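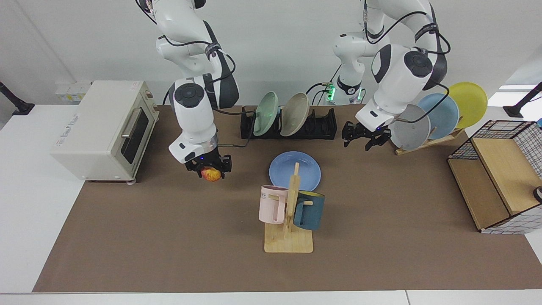

The two-arm station at the Olport laboratory, with an apple held in the right gripper.

Kitchen Task Collection Enters Second Phase

The Saha program has begun the second phase of its household manipulation collection, which will supply recorded examples to the learning group for the coming year. The first phase closed in September with 1,461 accepted episodes. An episode is one complete attempt at a task, performed by an operator who guides both arms from start to finish while joint positions, gripper states and camera views are recorded together.

Work in the second phase centers on the tabletop kitchen. The station is furnished with a toaster oven, plates in several colors, mugs on a wooden mug tree, and more than one kind of rack for holding dishes upright. Operators draw from a list of 16 tasks written by the program office. Some involve a single object and one arm. Others require the arms to share the work, for example by steadying a rack with one gripper while a plate is placed with the other.

Huia Ashby, who directs collection at Olport, has asked operators to give particular attention to variety in the starting layout. Review of the first phase found that 62 episodes of one plate task had begun from nearly the same arrangement, and the trained policy performed poorly when the rack was turned even slightly. Layout cards are now issued at the start of each session. Each card gives the general placement of the larger items and leaves the smaller ones to the operator.

The rules for accepting an episode have also been revised. A recording in which an object slips and is picked up again may be kept, provided that the task is finished and the operator marks the correction in the log. Recordings that end early are stored separately and will not be used for training at this stage. Long pauses remain grounds for rejection, as does any contact between the two arms.

Cameron Cartwright of the learning group reports that the current model was trained on 869 episodes chosen from the first phase. The remainder were held back for testing or set aside during the review of duplicate layouts. A new model will be trained when the first set of second-phase recordings has been checked, and its results will be compared with those of the current model on the same tasks.

Software for replaying and labeling the recordings continues to be provided by Brendico. The latest version allows a reviewer to mark the moment of grasp and the moment of release on a shared timeline for both arms. Staff who have not yet moved to this version should do so before submitting further labels, as the older label files cannot be merged with the new ones.

Operators from the Lusarari site who wish to book time on the Olport station should send their requests to the program office by 15 October 2021. Requests should list the tasks to be recorded and confirm that the operator has completed the station safety course.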